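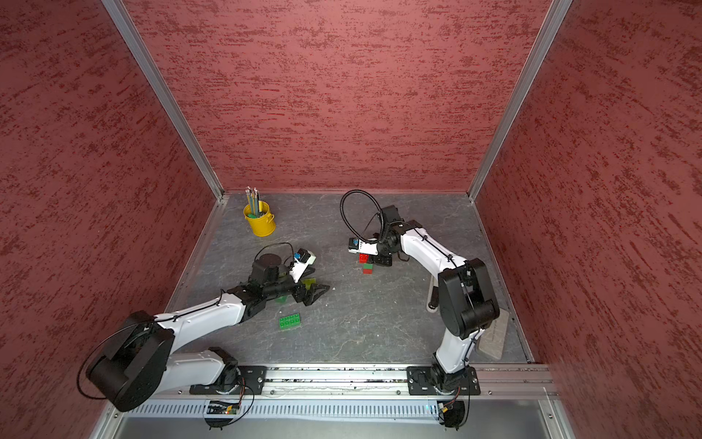 Grey veined floor and streaked red walls, with a grooved rail along the front edge.

Placing a death notice with the Nevbridge paper

A death notice can be submitted online or by post. The steps are the same for both. Have the wording finished before you open the form, as it logs out after 15 minutes and does not save drafts.

1. Confirm the details
Take the full name, date of birth and date of death from the registrar's certificate. Give a maiden name in brackets after the first names. Nicknames go in inverted commas.

2. Write the notice
Use this order: surname, first names, date and place of death, age, close family, funeral arrangements, donations. List a surviving spouse first, then children by age. Partners' names follow in brackets. 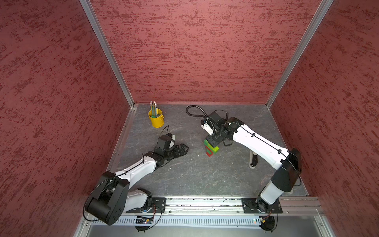

The standard notice allows 322 characters, including spaces. Longer text is charged by the line. Abbreviations such as "St" and "Rd" are accepted in addresses but not in names.

3. State the service
Give the time, the full name of the church or crematorium, and the town. If the service is private, write "Funeral private" and leave out the venue. Do not print the family's home address.

4. Name the funeral director
The desk rings the firm to confirm the death before anything is printed. For Bachmann of Lendgate, enter account code 1412 and the fee is added to the funeral bill. Families using another firm pay by card.

5. Check the proof
A proof is sent by email. Read dates and spellings against the certificate and reply "approved" or list the changes. No reply means no notice. 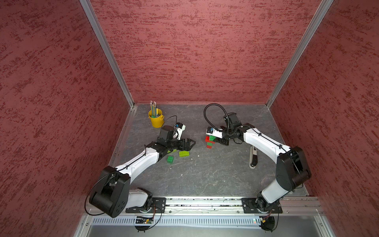

Two white and black robot arms mounted at the near edge of a marble-patterned surface.

6. Keep a copy
Online notices stay up for 30 days. Save the page as a PDF before then. Printed back copies can be ordered from the front desk until the end of September.

Page last updated 28 April 2021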